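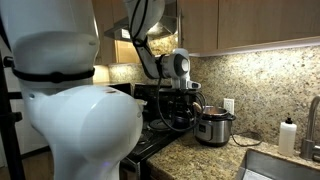 Taltimbridge Children's Museum | Kitchen Science Team

Why does a pressure cooker cook so fast?

Put a pot of water on a stove and it will boil at 212 degrees Fahrenheit. Turn the burner up as high as you like. The water will bubble and spit and make a mess, but it won't get any hotter. Water is stubborn that way.

A pressure cooker is a pot with a trick, and the trick is the lid. With the lid off, as it is on our counter, you have an ordinary pot with a wooden spoon in it. Lock the lid on and the steam has nowhere to go. It pushes down on the water, and squashed water has to get hotter before it can boil. Beans that would take all afternoon are done before you've finished complaining about beans.

An electric cooker plugs into the wall, so it doesn't need the stove. The stove gets the day off.

Can you open it while it's cooking? No. The steam inside is hot enough to burn you badly, and it is in a hurry to leave. A grown-up lets it out first, through a small valve that hisses like a goose.

Try this: ask a grown-up to cook 3 potatoes in a regular pot and 3 the same size in a pressure cooker. Write down both times. Then eat the evidence, with butter.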